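Section 7. Lost Grip and Unexpected Contact

Applies to the Skesilard arm with the Biwott controller, mounted at a Rulbridge table. Text revised by Prustorov on January 29, 2019.

Read this section before you restart the arm after code L (lost grip) or code C (contact). The two codes often show up together. When they do, treat the stop as a contact stop and begin at 7.2.

7.1 What the codes mean

Code L is set when the gripper closes farther than the width stored for the object. The controller reads this as an object that slipped out, fell over, or was never picked up. The arm finishes its current short move and then holds position.

Code C is set when the load on any joint goes past the contact limit. The arm stops at once and does not finish the move. The factory contact limit is 70 percent of full joint load. Leave it there unless your safety officer has approved a different value in writing.

Neither code turns off motor power. The arm is holding itself up and can move again if a command is sent.

CAUTION: A stopped arm is not a safe arm. Do not reach under the wrist or between the gripper fingers until the power lockout in 7.2 has been done.

Contact faults are most common where the arm works low over a crowded layout. A bowl under the wrist, a cup beside it and an appliance within reach leave very little room for a bad path. Cables that loop away from the wrist also need room and can drag light items along with them.
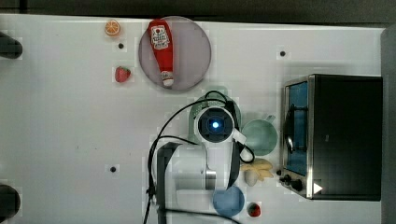
Figure 7-1. Arm at the table with the kitchen layout. The wrist is over the dark green bowl.

7.2 Making the arm safe

1. Press the red stop button on the hand control. Do this even if the arm is already still.

2. Look at the gripper from outside the work area. If it is holding something, leave it alone for now. The gripper stays closed when power is removed, but a heavy or slick object can still work loose.

3. Turn the motor power switch on the Biwott controller to OFF. You should hear the joint brakes click. If you do not hear them, stop here and go to 7.6.

4. Put your lock on the switch and keep the key with you.

5. Write down the code, the joint number and the step name from the controller screen. The screen keeps only the latest fault, and it will be written over at the next one.

NOTE: If your controller has the older screen, the joint number is on the second page. Press the down arrow to get to it.

7.3 Freeing a part that is pinned

A part is pinned when it is pressed between the wrist or a finger and the table, or between the arm and an appliance. Soft plastic items will spring back when they are let go. Keep your face away from them.

1. Have a second person stand at the hand control. That person does nothing except watch you and keep a hand near the stop button.

2. Support the wrist from below with one hand, on the outside of the housing. Do not hold it by the cables.

3. Press and hold the brake release for the joint you wrote down. Release only one joint at a time.

4. Raise the wrist by hand until it is 22 mm clear of the part. Let go of the brake release and wait for the click.

5. Take your hand away slowly. If the arm sags, the brake is slipping. Support it again, lower it onto a foam block, and go to 7.6.

6. Remove the part.

WARNING: Never release the brake on joint 2 with the arm stretched out. The full weight of the arm will come down. Fold the elbow first, or use the lifting strap.

7.4 Checking the layout

After a code L, the dropped object may have bumped something else. The program looks for each item at a stored spot and does not know that an item has shifted. If you restart with one item out of place, the usual result is a second code L at the next pick, or a code C when a finger comes down on a rim.

Do the layout check from every side of the table that you can reach safely. Tall items hide short ones. A bowl behind a rack is easy to miss from the operator's side, and so is a small piece of play food beside an appliance.

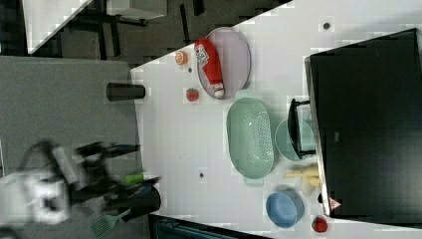 Compare what you find with the layout sheet for the program that was running. Work through it in this order:

1. Large items first. Check racks, ovens and other appliances for position and angle. If one has turned, put it back on its marks and tighten its clamp, if it has one.

2. Dishes next. Bowls and colanders should sit flat. Run a finger under the rim and feel for anything caught underneath.

3. Bottles. If the sheet shows a bottle lying across a plate or tray, set it down with the cap end facing the way the sheet shows. The program grips it at a stored distance from the cap, and a bottle that is turned end for end will be picked up at the wrong width.

4. Small food pieces. Put back any that have rolled. Look on the floor as well.

5. Anything at the table edge that is not on the sheet. Take it off the table. Tools and containers left at the edge are a common cause of code C on the return move, when the elbow swings wide.

NOTE: The mounting holes in the table top are not position marks. Use the layout sheet.

Replace any item that is cracked or has lost its shape. A bowl with a split rim may pass the width check and still fall when it is lifted.

7.5 Checking the gripper and restarting

1. With the power still locked out, wipe both fingers with a dry cloth. Do not use spray cleaner. It leaves a film that makes slipping worse.

2. Look at the finger pads. Replace them as a pair if either one is torn, shiny or lifting at a corner.

3. Try to rock each finger by hand. A small amount of give is normal. If one finger moves more than the other, its screw has backed out. Tighten it with the short key.

4. Follow the wrist cable back along the arm. It should not be pinched, and it should hang free of the table items through the whole reach.

5. Make sure everyone is out of the work area. Remove your lock and turn the motor power switch to ON.

6. Twist the stop button to release it. Clear the fault on the screen.

7. Open the gripper from the hand control. If it is still holding an object, jog it low over a bare part of the table first.

8. Select HOME and hold the enable switch. Let go at any time to stop the arm. Watch the elbow as well as the wrist.

9. Run the program once in slow mode, with a hand on the enable switch. At each pick the fingers should close and hold for 2 seconds before the lift begins. If the lift starts sooner, the grip delay has been lost and must be entered again under Gripper Settings.

10. If the slow run is clean, return to normal speed.

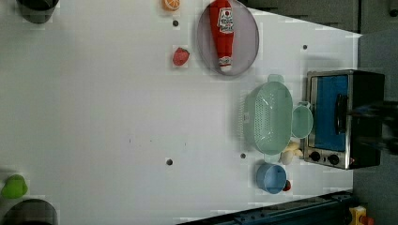

Can I skip the slow run if only a small piece was dropped?

The slow run is required after every code L and every code C. The size of the piece makes no difference, and a finger that was knocked out of line will often look fine until it closes on something.

7.6 When to stop and call for service

Leave the lock on and call your service contact if any of these apply:

A joint brake does not click, or the arm sags with the power off.
The same joint gives code C again during the slow run.
The gripper opens or closes without a command.
There is a burnt smell at the controller or at any joint.
The stop button does not stop the arm.

Have the fault code, joint number and step name ready, along with the serial number from the plate on the arm base. Do not clear the fault while you wait, and do not let anyone else run the arm to see if it happens again.

If the arm must be left overnight, rest the wrist on a foam block, tag the controller and unplug it at the wall. Stored programs and gripper widths are kept with the power off. The clock is not, so set it again before you go by any times in the fault log.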